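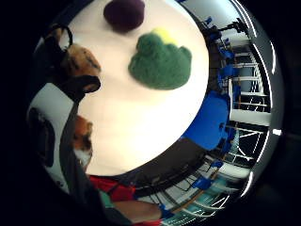 *Purple ball and lumpy green shape, both felt.*

## Getting a felt ball properly firm

I ruined a whole bag of wool before I got this right, so learn from me! Pull off thin wisps (never cut them), roll them up tight and start wrapping, changing direction with every layer.

Now fill a bowl with hot water and a squirt of dish soap. Dunk the ball and roll it between your palms with hardly any pressure – I mean barely touching it – for 9 minutes. Once the skin stops sliding around, press harder and keep going until it bounces a little.

Rinse it cold, squeeze it in a towel and leave it overnight. Got a crack? Lay a wisp over it and poke it flat with a felting needle. Mind your fingers.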